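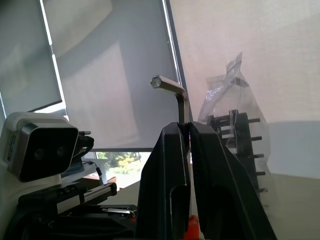 The rower at the Fendholm gym had a sticker on the flywheel that said Stekeck, and under it somebody had written GOOD LUCK in marker. I loved it before I ever sat down.

I had joined in August for the pool, and the pool was closed. So there I was at six in the morning in my swim shoes, with the whole back room to myself, and I figured I'd pull the handle a few times and go home. I went 600 meters. My legs shook all the way down the stairs and I ate four eggs standing at the stove, and I remember thinking, well, that was fantastic, when do they open tomorrow?

By the time the leaves dropped I was hooked. I rowed before work and sometimes after. I learned to push with my legs first and let my arms come last, and the day it finally clicked (really clicked, the chain singing and the seat flying back under me!) I laughed out loud and a man on the leg press took out one earbud to look at me.

Then the notice went up for the Flencombe Mile. It wasn't a mile. It was 2,045 meters, the length of the old canal from the lock to the Fairweather mill, and every winter the gyms in the valley rowed it indoors, all on the same night, with the times chalked up on a board at the mill. There were 24 seats. I signed up for the last one with a pen that barely worked.

I wish you could have heard that room. Fans roaring, sneakers squeaking, somebody's kid banging a pot lid by the door. I went out much too fast, of course I did, and at 1,000 meters my lungs were on fire and the numbers on the screen started to slide the wrong way. The woman on my left was easily seventy and breathing like she was reading the paper. I decided to just do whatever she did. When she leaned back, I leaned back. When she came forward, so did I, stroke after stroke, and somewhere in there I stopped watching the screen and heard only the two flywheels, hers and mine, going up and down together like one big animal.

She beat me by a length and a half. She reached across, her hand as wet as mine, and shook it hard.

"Your first?" she said.

I nodded. I couldn't talk yet.

"Oh, you lucky thing," she said, and went to find her coat.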